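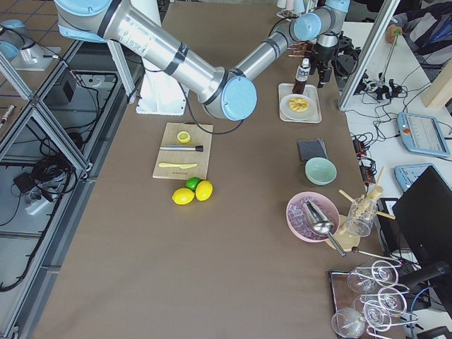 Was kostet ein Roboterarm an der Bar, wenn der Kaufpreis erst einmal wegfällt? Bei Sondby sind es 675 Euro Miete im Monat und Arm, die Wartung kommt extra dazu.

Mit dieser Zahl rechnet derzeit das Hotel Lotthorpe, das seine Tagesbar zum Teil automatisieren will. Im August entscheidet die Geschäftsführung, ob sie zwei Arme mietet oder kauft. Der Mietvertrag läuft mindestens drei Jahre. »Beim Kauf wären wir ab dem vierten Jahr günstiger, aber dann stehen die Reparaturen bei uns in den Büchern«, sagt Einkaufsleiterin Maj-Britt Eide.

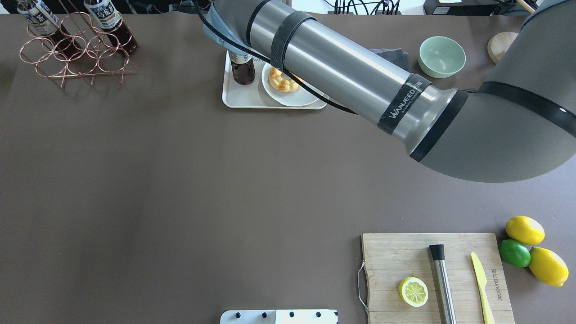
Noch offen ist der Posten für Greifer und Zubehör. Kjell Ekström von Sondby empfiehlt, dafür im ersten Jahr rund 500 Euro zurückzulegen. Hinzu kommen der Stromanschluss am Tresen und die Schulung des Personals — beides fehlte im ersten Entwurf und wurde am Montag nachgetragen. Eine Versicherung gegen Glasbruch prüft das Haus noch.

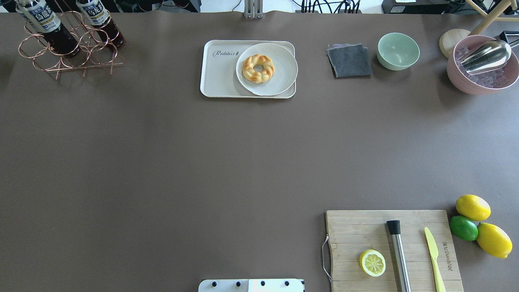

Arbeitsfläche mit Schneidebrett, Zitrusfrüchten und Eiswürfeln.

Ein zweites Angebot hat das Hotel bei Proncombe angefragt. Dort gibt es nur Kaufgeräte, dafür ist die Einrichtung vor Ort im Preis enthalten. Barchefin Hashini Mondal drängt auf eine Probezeit vor der Unterschrift, möglichst an einem Wochentag ab 16 Uhr. Eine Zusage dafür liegt bisher nur von Sondby vor.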